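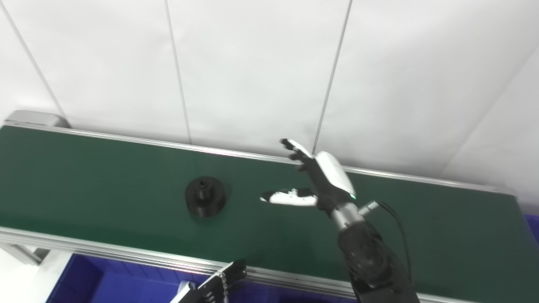

Unit 6. Grasping from a conveyor: state estimation, pre-shape and the commit decision

Read before the lab: the Unit 4 notes on hand-eye calibration and the short handout on message timestamps. Questions about the controller interface go to Adi Chin; questions about the assignment go to Marit Hovland.

6.1 Frames

Four frames are used throughout: world W, belt B, camera C and wrist H. B has its x axis along the direction of travel, its y axis across the belt and its z axis up from the belt surface. All grasp targets are stored in B. A stored target therefore has constant y, z and orientation while the part rides undisturbed, and only x has to be propagated.

The camera is on the head, so the transform from W to C changes with every neck motion. Look it up at the image timestamp. Looking it up at the time the detector returns is the most common error in submitted code, and it produces an offset that grows with head speed and vanishes when the head is still. Static tests will not find it.

6.2 Part state

For an upright flanged part the state is x, y and belt velocity v. Yaw is dropped, the outline being treated as rotationally symmetric. Prediction:

x(t + dt) = x(t) + v dt
y(t + dt) = y(t)

Correction comes from the detector. Fit the ellipse of the upper hub rim, not the base. The base edge of a dark part is easily confused with its contact shadow on a matte belt, and the fit is then pulled toward the shadow. The hub rim lies above the belt plane, so intersect the viewing ray with the plane z = hub height. Using z = 0 pushes the estimate away from the camera.

Detector latency on the lab machine is 126 ms. Measurements must be applied at capture time and the state rolled forward. The Solberg filter node keeps a buffer for this; if you write your own, keep at least 30 past states.

6.3 Pre-shape

The hand enters pre-shape before it moves laterally toward the part. In the opposed pre-shape the thumb is extended along the approach direction and the other four fingers are raised clear of the hub. Closing is commanded only after the hub center lies inside the grasp volume, defined in H.

Two constraints apply during approach:

(a) Finger links keep clearance from the far rail. Raised fingers sweep toward it when the wrist rolls, and a planner that checks only the palm will accept colliding paths.
(b) The forearm crosses over the near rail. Include the forearm and any external wrist cable in the collision model. Pralto's default hand model omits the cable – add a capsule chain along it.

The second arm is held at a fixed standby pose and treated as a static obstacle. It is still part of the self-collision check.

6.4 Commit decision

Until commit, the approach can be replanned at every cycle. After commit, the trajectory is fixed and only the closing time may shift. Commit when all of the following hold:

- position standard deviation in x and y is below 2 mm
- the predicted closing point is inside the reachable section of the belt
- time to closing is greater than 292 ms, the measured worst case for finger closure plus command delay

If the last condition fails first, abort upward along B z. Do not retreat along the belt. A lateral retreat with the thumb low can tip an upright part.

6.5 Occlusion

Near the part, the hand can cover some or all of the hub rim. Gate measurements on visible arc length and let the filter coast when the arc is too short. Caron's comparison from the August lab runs shows that short-arc fits are worse than no fit at all: the residual looks small, but the center is biased toward the visible side. Coasting is acceptable as long as belt velocity is taken from the encoder – a velocity estimated from vision alone drifts too much over the last segment.

6.6 Assignment

Implement the commit logic as a state machine with states TRACK, APPROACH, COMMITTED, CLOSE and ABORT. Submit the transition table, the source, and one log each for a completed grasp and an abort. Logs must contain capture time and receive time as separate fields.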